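A small kitchen in Trarkside, and a pot of dumpling soup

The cook who runs the lunch kitchen at Tomen asked me to not print her name. "People should come for the soup," she told me. I visited her on 16th January, before the doors opened, and we talked while she rolled the dough.

The kitchen stands on the main street of Trarkside, between the bakery and the post office. It has been open for two winters. She serves soup, bread and one sweet thing, and when the pot is finished she closes.

The soup everybody asks for is called Dromis. It is a clear chicken broth with dill and small potato dumplings, and she learned it from her grandmother. "She never wrote it down," the cook said. "I telephoned my mother many times, and my mother also was guessing."

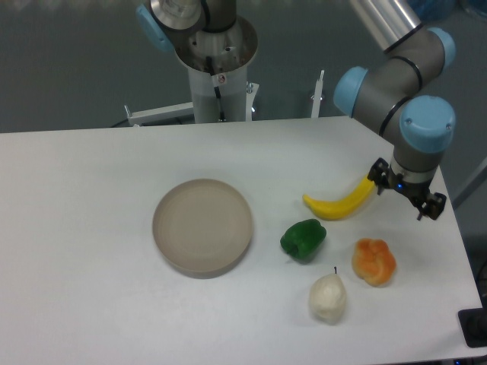

I asked which part gave her the most trouble. "The flour," she answered. "When I moved here from Tully, I used the flour from the supermarket and my dumplings fell apart in the water. I was almost crying." Now she boils the potatoes in their skins, lets them get completely cold, and adds two eggs and only as much flour as the dough asks for. She showed me how it should feel, a little bit like an earlobe.

Her broth is made the day before. She keeps it at a very low simmer and does not stir. The colour comes from an onion, cut in half and burned black on the dry pan. "My neighbour thought I had made a mistake with the onion," she said, laughing. "I told her, wait, and taste."

The dill goes in at the last moment, and she wants plenty of it. At home she eats the soup with a spoonful of sour cream, but in the kitchen she puts the cream on the side, as some customers do not like it.

In February she will try a second soup, with beetroot and smoked plums. She is nervous about the plums, which are hard to find and not cheap. "If nobody likes it, my family will eat beetroot for two weeks," she said. Then she went back to her dough and asked if I could please pass her the salt.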